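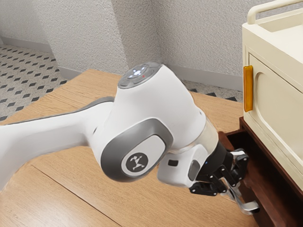
What's the best way to tell whether a starter is ready for the big mix? Drop a spoonful in a glass of water and see if it floats, then smell it, and if it floats and smells like yogurt and green apples, go for it.

2021-09-19, bakery workshop book, rye trials continued

Okay, so I'm picking this up where I left it, with the Cidel loaf coming out of the tins like a brick (a nice-smelling brick, but still). Since then I've changed the flour, left the water alone, and made myself a promise to touch only one thing per bake. I have already broken that promise once, see further down.

The new flour is the Huaranga whole rye, coarser than what we had and a good deal greyer. It drinks like mad! First go I mixed it at the old water and ended up with something I could have pointed a chimney with. So I let it sit under a tea towel while I washed up, came back, and it had loosened a bit but was still too stiff to spread with a wet hand. I added water by the splash until it looked like porridge that's been left on the stove, and only then remembered I was meant to be weighing the splashes. Jug weighed before and after, so the number is saved, just barely. Total water came to 920 g on 1,000 g of flour, and I think it could go higher again.

Starter was built the night before, in the tall jar with the cracked lid. I keep meaning to replace that lid. The kitchen was at 19 degrees when I came in and the jar had domed nicely and was only just starting to sink in the middle, so I called it ready. My handwriting from April says to wait for a proper collapse before using it. I don't agree with myself any more. The collapsed stuff gave us that sharp, nail-polish kind of sourness, and two of the tins from that bake went straight to the chooks.

Salt as usual, 19 g to the kilo of flour. I tried the Olance malt syrup in half the batch, a good tablespoon, stirred into the water first so it wouldn't sit in streaks. More on that below.

Shaping, if you can call it that: wet hands, wet scraper, scoop it in, smooth the top, done. Please, whoever reads this next, don't flour the tops until they're in the tin and smoothed. I floured first on one of them and got little grey seams of raw flour running through the crumb, and they stayed there right through the bake. The other thing I'd like us all to do is grease the corners with an actual brush. A wipe with buttery paper misses them every time and then it's the bread knife and bad language.

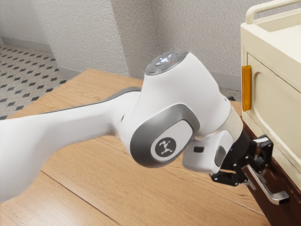
How long should a dense rye sit before anyone cuts it? Leave it a full day, wrapped in a clean tea towel, and longer if you can stand it.

I know, I know, I cut one early. It was the end tin and it was a bit lopsided, so I told myself it didn't count. The knife came out gummy, same as ever, and the slice looked underbaked when it really wasn't (the probe had said 98 in the middle, which is plenty for rye). The ones I left until the next morning cut clean and tasted sweeter too. So if you open a tin early and panic, put it back under the towel and walk away.

Now, proving. This is where I broke the promise. I'd planned to prove everything on the bench, but the room was cooling off and I lost my nerve, so half the tins went into the oven with only the light on. The bench ones took 164 minutes to show pinholes through the flour on top. The oven-light ones got there while I was still on the phone about the flour order, so I don't have a proper time for them, only "well before the bench lot". Sorry. They were good, though, with a slightly more open crumb and a milder taste. The bench ones had more of that deep rye flavour and I'd pick them myself, but I suspect customers would go the other way.

About the pinholes. I've gone back and forth on this and I now think three or four little holes is the moment to bake. If you wait until the top looks like a crumpet you've gone too far, and it'll sag in the middle as soon as it feels the heat. The tin at the back left of the shelf always goes first, so look at that one before the others.

Baking: hot start, as hot as the old oven will go, then down once the tops have set. I gave them a tray of boiling water underneath for the first bit and took it out with the long tongs. The tops on the malt batch coloured much faster, so I put a sheet of foil over them. Even so they came out the colour of strong tea, very handsome, and the crust had a lovely chew. Crumb was a touch sticky. I'd cut the syrup back to a scant teaspoon next time, or keep it for the fruit loaf where nobody minds a bit of stick.

Bits and pieces while I remember:

The Nadex scale is drifting again. I put the 100 g weight on it and got 97, then 99, then 97. Fresh batteries sorted it for the moment but I don't trust it for salt. Use the little one for salt and yeast, and the Nadex for flour and water only.

The caraway is nearly finished and what's left doesn't smell of much. I toasted a pinch in a dry pan and it woke up a bit. Worth ordering whole seeds in a smaller bag so it doesn't go stale on us.

Soaked seeds need to be drained properly. I had the sunflower and linseed soaking overnight in cold water and tipped in the lot, and of course the linseed had turned half of it to jelly. The dough looked wetter than it was, or maybe it was wetter than it looked, I'm still not sure. Next time the soaking water gets weighed and counted as part of the total.

I also had a go at using up the old crusts. Dried in the cooling oven, blitzed, soaked in just enough hot water to make a paste, then into the mix. It gave the loaf a darker colour and a sort of toasty, coffee-ish flavour that I really liked! It's an old trick and I don't know why we've been putting perfectly good crusts in the bin. The paste has to be stone cold before it goes anywhere near the starter.

For the next bake: Huaranga flour again, water up to 950 g, no syrup, crust paste in all the tins, everything proved on the bench. One flour, one prove, no fiddling. I've stuck a note on the oven door to stop myself turning the light on.

Still to sort out: a new lid for the tall jar, a better brush for the corners, and whether the Cidel flour that's left can go into crispbread. There's most of a sack of it and I'd rather not look at it all summer. I'll try a thin rolled one with plenty of salt on top and write it up under the rye pages.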